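Leseck House Residents' Association
Minutes of the October meeting

Held in the ground floor lounge, 7.30 pm

Present: Modupe Ogbonna (chair), J. Dambrauskienė (minutes), residents of flats 2, 3, 5, 8, 9, 12 and 14. Mr Idura attended for the managing agents, Dristico, for items 3 to 5.
Apologies: flats 6 and 10.

1. Minutes of the last meeting
Agreed, with one correction. The leak under item 4 was in the second floor riser cupboard, not the first floor. Signed by the chair.

2. Matters arising
The lock on the bike store has been changed. Flats 3 and 9 still need their new keys and can collect them from the chair.
The letter to the council about the street lamp by the side gate was sent. No reply yet. JD to chase.
The notice about parking in the turning area has been put up. Flat 12 said delivery vans take no notice of it. Left for now.

3. Water pressure on the upper floors
Flat 14 reported that the shower drops to a trickle between 7 and 8 in the morning. Flat 12 has the same trouble, though less often. Mr Idura said the booster pump was serviced in the spring and was within its limits then, but it is an old pump and parts are getting hard to find. He suggested having the pressure logged for 11 days before spending anything. The logger would cost £154 to hire and fit.
Flat 8 asked if the cost could come out of this year's service charge. Mr Idura said it could, under general repairs. Agreed. Flats 12 and 14 will keep a note of the times when the pressure falls so it can be set against the readings.

4. Bins and recycling
The food waste bin has been missed twice. Dristico has reported this and been told the crew could not get in because the gate code had changed. The new code has now been passed on.

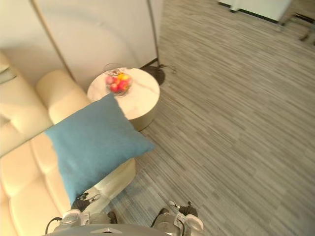
Flat 5 said cardboard is being left beside the bins unflattened, and that the lids then cannot close. The chair will put a reminder in the next newsletter. A lock on the bin store was discussed again. Most people were against it – it was tried before and the key kept going missing.

5. Gutters and roof
Mr Idura had two quotes for clearing the gutters. The lower was around £1000, including the back of the building where a tower is needed. The higher quote also covered replacing a cracked downpipe bracket outside flat 3. The meeting asked him to go back to the cheaper firm for a price with the bracket added. If the extra is £100 or less he can go ahead without coming back to the meeting. Work to be done before the leaves are all down if possible, and again in the new year if needed.
Mr Idura left at 8.25 pm.

6. Garden
Flat 2 has cut back the buddleia and would like help moving the compost heap. Flat 9 offered. The bench needs a new slat. Flat 8 has some timber that may do.
It was agreed not to replace the dead cherry until the spring.

7. Any other business
Flat 9 asked that the front door be pulled to after 10 pm – it does not always catch by itself. JD to ask Dristico to have the closer adjusted.
Flat 3 asked about drying washing on balconies. The lease does not allow it. The chair will look up the wording and send it round.

8. Next meeting
Same time, date to be confirmed once the pressure readings are in.

The meeting closed at 8.50 pm.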